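From: Engelbert Hofstetter
To: equipment-planning list
Subject: Re: hand-held grippers, second order

Gaspard Roussel wrote:

> I have the Sidov quote for the next batch of hand-held grippers. It comes to 2207 for the set, finger pads included. Gautier came in lower on the body but wants 893 for a pad kit on top, and their kit is one pad type only. I'd like to put one order in for both Sultov and Rirkidcombe before the end of March.
>
> Two things I need from you. Do we still want grippers in pairs, or can Rirkidcombe run singles? And do small items stay on the task list? If we drop the jewelry tasks we can take the plain pads and skip the spares.
>
> Gaspard

Gaspard,

Pairs, please, for both sites. Most of the tasks we have left on the list are two-handed, and I would sooner have fewer stations than have half of them working with one gripper. If the money only covers Sultov in full this round, then Rirkidcombe waits for the next one.

Small items stay. The bracelet sorting task is the one the pad choice depends on, so I'm putting it in here for anyone on the list who hasn't been at a station. Both are from the same setup, bangle and bead bracelets on the striped cloth.
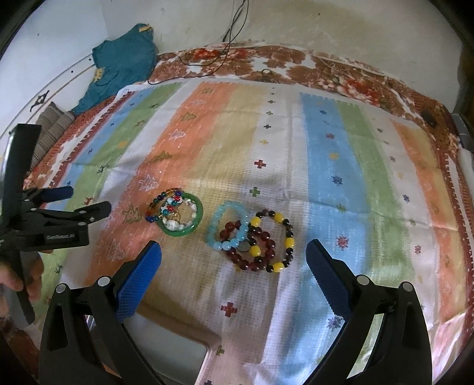
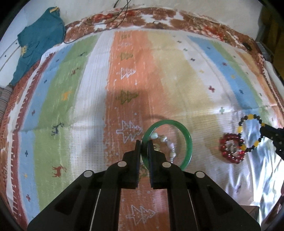 ## What I would order

1. Sidov bodies, in pairs. The Gautier body is fine but the linkage is different, and I don't want two sets of spare pins in the drawer.
2. Textured pads for every gripper. Beads are round and hard and a flat pad lets them roll. A solid bangle can be picked up with nearly anything, so please don't judge the pads by that one.
3. Spare pads, 10 to a site. We went through more than I planned for last time, mostly from people pinching down onto the table.
4. Cables. These were left out of the last order and we bought them locally at a bad price. Please put 200 in the budget line for cables and small parts and keep it separate from the grippers.
5. Task items. Bead bracelets are cheap, so buy duplicates. The elastic gives out after enough handling and then somebody spends the afternoon on the floor. Mixed bead sizes, some chip beads if you can get them, and a few solid rings.

## What can wait

The storage cases. We are using the shipping boxes and they're holding up.

New table coverings too. Any household cloth will do, and I would like the patterns to differ between stations, so ask people to bring what they have before we spend anything.

## Questions back to you

Does the 2207 include shipping to Rirkidcombe, or only to Sultov? Last year the second address was billed as a separate delivery and it came out of my line.

Can Sidov hold the price if we split the order in two? If they can, I'd send the Sultov half now and confirm the other half once the room there is ready.

Also, ask Gautier if they sell the pad kit without the body. At 893 I'd still say no, but if it fits the Sidov fingers I would like one set to try.

I can sign off on items 1 to 3 as soon as I see the shipping answer. Items 4 and 5 can go through on the regular form.

Engelbert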